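The robotics evening class at Flerkero starts before the teacher arrives. When I came on February 23, 2023, the students had already switched on the lights in the workshop and two of them were arguing, in a friendly way, over how hard a robot should squeeze.

Felicja Makowska has led the class since it began. She studied mechanics, worked for some years on packing machines, and then answered a small advertisement from Flerkero, which was looking for someone to teach adults and older school students together. "I thought it would be for one winter," she told me. "I did not make any plan for a second one."

The class has 30 members now. They work in groups, and each group has its own name, chosen in the first week and not allowed to be changed later. I spent most of my visit with the groups called Tovar and Sandeck, which share one part of the workshop and, according to Felicja, also share all of their tools and most of their complaints.

The task this term is grasping. Students must make the hand take an object, keep it, and give it back without damage. Felicja prefers things with no flat sides. "A box is too kind to you," she said. "You close the fingers and it is finished. With a curved thing you have to think where the thumb will go."
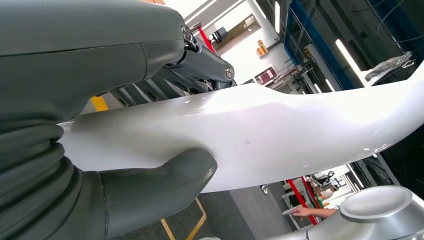 A smooth white piece held between the thumb and upper finger during the grasping work at Flerkero.

I asked her what beginners do wrong most often. She answered at once that they close the hand too early. They see on the screen that the finger is near, they get excited, and the object jumps away. For this reason she asks every student to hold the same object in their own hand first, with the eyes closed, and to say aloud which finger touched it first. The adults find this embarrassing. The school students do it without any problem.

"Somebody told me it was like a kindergarten game," Felicja said. "I said yes, it is, and please do it again."

The yellow tape on the floor was also a subject of long discussion. Students in the class have different opinions on where a person may stand when an arm is moving, and Felicja lets them discuss it, but the final word is hers. I was corrected by her 2 times during my visit, both times politely.

In August the class will take part in the Nindgate meeting, where student teams from several towns show their work to each other. There is a list of tasks, and each team receives it early so it can practise. A team may collect up to 960 points. Felicja does not like to speak about points. She would like to speak about the small tasks near the end of the list, which are worth little and take the most evenings.

"Small metal things are terrible," she said. "They shine, they swing, they turn when you only want to touch them. A student can do everything correctly and the thing moves by itself, and then the student is angry with the program. But the program did what he wrote."

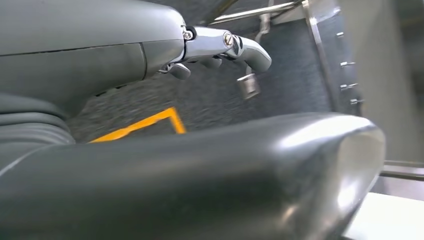

She does not permit the students to fasten such an object so that it stays still, although they ask her often. At home, she said, nobody's keys are fastened for them. The Sandeck group tried for 4 evenings to find a good direction of approach, from the side and then from above, and wrote all of it in a paper notebook which I was allowed to read. The handwriting changes on every page. In one place there is only the word "slower", underlined.

I wanted to know if Felicja helps when a group is stuck like this. She thought about it for a while before she answered.

"I sit near them," she said. "If they ask me a question, I answer the question. I don't answer the next one, which they did not ask yet."

New members can join the class at the beginning of each term. Experience in programming is not required, but Felicja asks everyone to come with closed shoes and to tie back long hair.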